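Slide 4: The hat stand
Notes for Rocío

Say hello, then straight in! I love this bit. Ask who has a cap at home with nowhere to live. 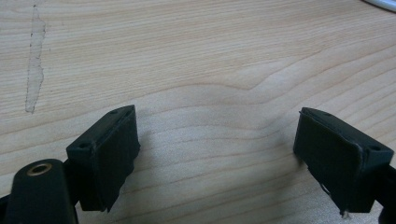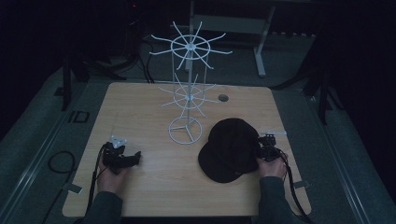

Slide 5: Two tiers of hooks
Go slowly. White wire, slim pole, ring base, and all those arms fanning out (lovely thing). Caps go on the top tier first, then fill the lower one. Pass the Cerdale leaflet round.

Slide 6: Looking after the table
Pale wood marks easily, so lift the stand, never drag it. Questions, then over to Ngozi.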